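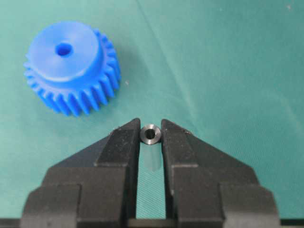
Carmela Requena wrote back to our last notice that "hand assembly, light work" usually means sore thumbs and a bin of rejects by lunch. Fair enough. We don't believe most job ads either, so we'll try to keep this one plain.

Duver, Grakville, needs part-time bench hands for small gear and bushing work. Blue plastic gears, small metal bushings, a cloth-covered surface. The order is for 4,000 sets and 111 are done.

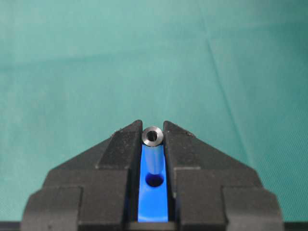
You will sort bushings, check the bores and set aside anything with a burr. Some people find this restful. We have our doubts, and most of them quit in the first week. If you say in your letter that you are "passionate about components," Nicanor Montoya will read it aloud.

Shifts are 25 hours a week through November. The rate is on the form. There is talk of a second order of 2,000, but don't plan your rent on it.
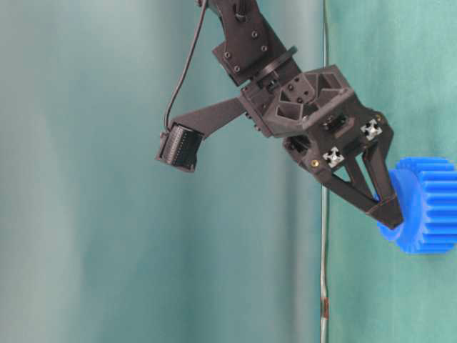

No experience is required. Good close vision is, with or without glasses. Bring your own if you need them, and leave rings and bracelets at home.

Write to Visitación Villanueva at the Grakville office by 11/27/20. No résumés over one page.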